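Visita ao laboratório da Tastdale: regras antes dos robôs
Abril

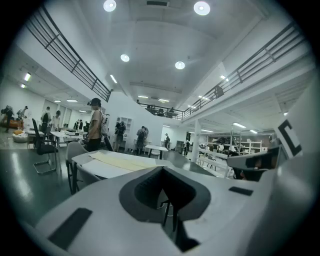
Emanuel Costache

Cheguei às oito da manhã com o grupo da Trillby. O espaço é aberto, muito claro, com um mezanino, e já havia várias pessoas entre as mesas, mesmo ao lado dos equipamentos. Era isto que eu queria ver: como se organiza a segurança quando as visitas andam tão perto do trabalho.

Recebeu-nos Concetta Palumbo, responsável pelos procedimentos. A pinça de mão só pode ser usada por quem assinou a folha de formação, e cada sessão gravada tem um número. Vão na 1,989. Quem não quer aparecer nas gravações avisa à entrada e fica no piso de cima - achei correto, mas gostava de ver esta regra escrita na porta.

O manual interno tem 71 páginas. Li o capítulo sobre mochilas, cabos e cadeiras nas zonas de passagem, que me pareceu o mais útil para a nossa oficina. Perguntei pela avaliação de riscos das garras e Aldo Fabbri respondeu que é revista sempre que se muda um dedo ou um suporte. Nós fazemos isso uma vez por ano. Vou propor a mudança.

Comentários

Gemma Pellegrini
O manual pode ser pedido por correio eletrónico?

Mirko Cocco
Estive lá no mesmo dia. Faltou falar da paragem de emergência, que ocupou quase meia hora.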